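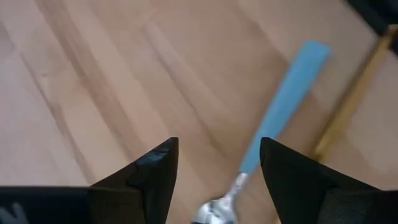 Setting the table when you've got six people coming and no tablecloth

I grew up in a tablecloth house, so it took me years to get comfortable putting silverware straight down on bare wood. Now I do it all the time, and I've gotten kind of fussy about how (sorry to my family). My friend Lempi asked me to write it down after dinner in November, so here you go!

Step 1. Wipe the wood, then dry it

Damp cloth, a tiny drop of dish soap, and go with the grain. Then dry it with a clean towel right away. On a pale tabletop every streak shows once the lights are on, and spoons left sitting in a damp spot can leave marks of their own.

Step 2. Polish the spoons first

Forks hide a lot. Spoons don't! I hold each one over a bowl of hot water for a second and rub it with an old cotton napkin, bowl first and then the handle. If yours have cloudy spots from the dishwasher, a splash of white vinegar on the cloth gets them off. I used to buy the Meltine polish for this and it was fine, but it's silly to pay for it when the vinegar is already in the cupboard.

Step 3. Plates down before anything else

Put a plate in front of each chair and sit in 2 or 3 of the chairs to check your elbow room. I skipped this once and had to shift the entire table over after the glasses were out — never again.

Step 4. Now the silverware

Forks on the left, knife on the right with the blade facing the plate, spoon outside the knife. Line up the bottoms of the handles with the bottom edge of the plate, one thumb's width up from the edge of the table. If there's soup, that spoon goes on the far right.

Dessert spoons go above the plate, handle pointing right. Or just leave them in a jar in the middle and let people grab one, which is what we do when it's only ice cream.

Step 5. Napkins

Fold them in half and tuck them under the forks. Paper ones are fine.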